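Notes > Manipulation > Grasp ranking

Posts Archive Papers Contact

October, by Pei-shan Fang

Most of the month went on one question: whether the grasp ranker should be trained on failed attempts at all. Our first model, Pakano, used only successes. It learned where fingers could go, but it had no idea where they should not, and it scored the tips of pens nearly as highly as the middles.

The new version, Drirneo, is trained on both. Each attempt is stored as a depth crop, a proposed wrist pose and a result, and a failure also carries a label for how it failed: closed on nothing, slipped during the lift, or touched the bin. The network has one output per label. At run time the score of a candidate is the success output minus a weighted sum of the other three. The weights are set by hand. I tried learning them and got a ranker that was afraid of walls and little else.

The data set is small. There are 516 attempts, of which 400 went into training and the rest were held back. All of them use mixed household and workshop items tipped into a sheet-metal bin. The sloped walls matter, as a long object resting against one gives a depth crop that looks like part of the wall, and Pakano missed these repeatedly.

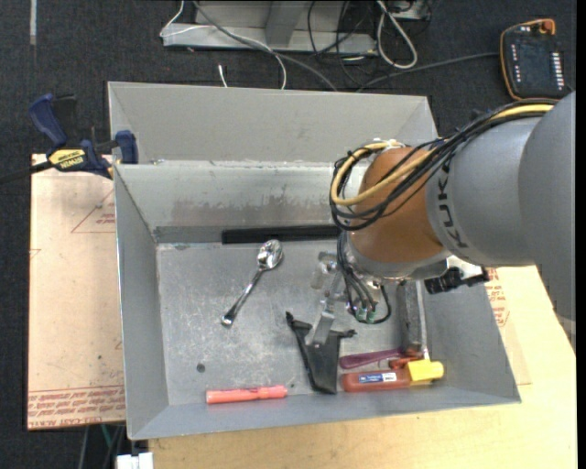 The KUKA over the bin, with a spoon and other mixed items on the floor of it.

On the held-back attempts, Drirneo put a workable grasp first in 70 per cent of cases. Most of the gain over Pakano came from long thin objects lying well clear of the walls. Metal cutlery is still poor. The depth sensor returns holes on shiny surfaces, the holes get filled by interpolation, and the ranker is then asked to judge a shape that does not exist. No amount of relabelling will fix that.

Two details for anyone repeating this. First, slip failures have to be recorded at the moment of slipping. We had been logging them when the gripper reached the drop point, so early and late slips were treated alike, and splitting them at 2 seconds into the lift made that output far less noisy. Secondly, do not balance the classes by copying rare failures. The model memorised the copied crops within a few passes. Changing the loss weights gave a steadier result.

The wall-contact label remains the weakest of the three. It comes from a force threshold at the wrist, and cable drag can trip it when the arm is turned far to one side. I have started subtracting a baseline taken with the gripper empty in the same pose. The old logs lack that baseline, so those attempts will have to be run again before the next round of training.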